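How Do Cartoons Move?

Have you ever stopped a film at just the right moment, so that somebody's mouth is wide open and their hair is sticking straight up? It's a very good game (as long as nobody else is trying to watch!), and it gives away the biggest secret in the whole of cinema. Films don't move at all. They are made of lots and lots of still pictures, shown one after another so quickly that your brain joins them up.

Most cinema films show 24 pictures every second. But people who draw cartoons by hand often make only 12 drawings for each second, and show every drawing twice. Animators call this working "on twos", and hardly anyone in the audience ever notices.

Let's do a sum. Suppose you want a little cartoon fox to run across a field, and it takes her 16 seconds to get to the other side. At 12 drawings a second, you will need 192 drawings of that fox. That is a great many tails! It's no wonder that the long cartoon films your grandparents loved needed whole rooms full of artists, all bent over their desks with their pencils and rubbers.

Not every cartoon is drawn, of course. Some are made with puppets or clay models, which are moved the tiniest bit between one picture and the next. And some are made inside a computer, where the people, the furniture and even the walls are shapes that have been built on a screen. 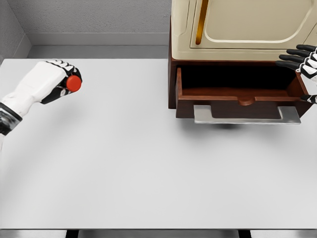 A white table, grey walls and a robot's arm, all made by computer.

Kenneth Morrison makes puppet films in a small studio in Varstead. His best-known one is called Skiluvier, and it's about a lighthouse keeper who is afraid of the dark. It lasts only six minutes, but it took him roughly six months to film, and he finished the very last shot one cold evening in December. "I moved the keeper's eyebrows more often than I've moved my own," he told us, and we believe him.

Now it's your turn, and all you need is a small notepad and a pencil. Start on the last page and draw a ball near the top. Turn to the page in front of it and draw the ball again, just a little bit lower. Keep going, page by page, until your ball reaches the ground, and then (this is the fun part) draw it slightly squashed before you send it back up again. When you've finished, hold the pad firmly and flick through it from back to front with your thumb.

If your ball jumps about too much, try making the gaps between your drawings smaller. Small gaps look slow and big gaps look fast, so you can use both. A ball that really falls will speed up on its way down!

Words to know
Frame: one single picture in a film.
On twos: showing each drawing for two frames.
Flick book: a little pad of drawings that seem to move when you flick the pages.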